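Rapport de projet – Unité d'enseignement « Systèmes et logistique »
Chronométrage et gestion de l'aire de transition sur le triathlon de Cemness
Rapport rendu le 1er janvier 2022

1. Contexte

Le triathlon de Cemness est une épreuve de distance S disputée en boucle autour du lac. L'édition étudiée comptait 484 inscrits, répartis en 2 vagues de départ. L'organisateur, le club de Wodirik, nous a confié l'analyse des temps de transition et du dépôt des vélos, deux points signalés comme faibles dans son bilan sportif de décembre.

Le périmètre exclut la sécurité routière et le ravitaillement. Les règles de classement sont prises comme données d'entrée.

2. Matériel et données

Chaque concurrent porte à la cheville gauche une puce passive Trakent. Des tapis de détection sont placés à la sortie de l'eau, à l'entrée et à la sortie de l'aire de transition, puis à l'arrivée. Les passages sont horodatés par le boîtier de tapis et envoyés au poste de chronométrage par liaison filaire. Une liaison radio sert de secours.

Les horodatages bruts ont été exportés au format CSV, puis importés dans Zou, l'outil de traitement utilisé en travaux pratiques. Une lecture isolée, sans lecture voisine dans la même seconde, est conservée mais marquée. Les doublons d'un même tapis sont fusionnés sur la première lecture. La résolution retenue est de 100 ms, valeur suffisante pour un départ en masse.
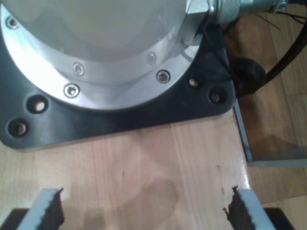 3. Méthode

Le temps de transition T1 est défini comme l'écart entre l'entrée et la sortie de l'aire après la natation. T2 est défini de la même manière entre le vélo et la course à pied. Pour chaque concurrent, nous calculons T1, T2 et la part de ces temps dans le temps total.

L'aire a été découpée en travées perpendiculaires à l'axe de circulation. Un emplacement est décrit par sa travée et par sa distance à l'entrée. La distance parcourue à pied est la somme du trajet vers le vélo et du trajet vers la ligne de montée. Dans une aire traversante, cette somme ne dépend pas de l'emplacement. À Cemness, l'entrée natation et la sortie vélo se trouvent du même côté, ce qui rompt cette égalité.

Une simulation à événements discrets reproduit ensuite le dépôt des vélos avant la course. Les arrivées suivent une loi empirique tirée des relevés de pointage au contrôle. Chaque configuration a été simulée 1000 fois, avec une graine différente à chaque répétition.

4. Résultats

4.1 Transitions

Les concurrents placés dans les travées du fond présentent des T1 plus longs que les autres, à niveau de natation comparable. L'effet reste visible sur T2, avec une dispersion plus forte. Les abandons et les concurrents pénalisés en zone ont été retirés du calcul.

Plusieurs passages manquent au tapis de sortie de l'aire pour la seconde vague. Ils ont été reconstitués à partir de la radio de secours lorsque celle-ci avait enregistré la puce. Les autres sont traités comme données absentes.

4.2 Dépôt des vélos

La file se forme au contrôle du casque et du dossard, placé sur un guichet unique. Le passage à deux guichets en parallèle supprime l'essentiel de l'attente simulée. L'ajout d'un troisième guichet n'apporte pas de gain mesurable avec la loi d'arrivée retenue.
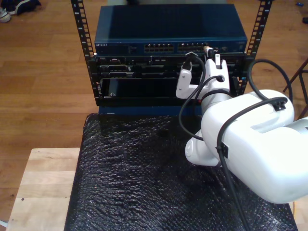

5. Discussion

Le modèle suppose une durée de contrôle indépendante de l'heure. Cette hypothèse est discutable en fin de dépôt, quand les contrôles sont plus rapides et les oublis de matériel plus fréquents. La loi d'arrivée provient en outre d'une seule édition.

Pour T1, l'effet de l'emplacement est en partie confondu avec celui de la vague, les dossards ayant été attribués par ordre d'inscription. Une attribution aléatoire permettrait de séparer les deux facteurs.

6. Recommandations

Déplacer la sortie vélo à l'opposé de l'entrée natation.
Ouvrir deux guichets de contrôle pendant toute la durée du dépôt.
Doubler le tapis de sortie de l'aire.
Conserver les exports bruts de chaque tapis avant toute fusion.

Annexe A : dictionnaire des champs CSV
Annexe B : plan coté de l'aire de transition
Annexe C : paramètres de la simulation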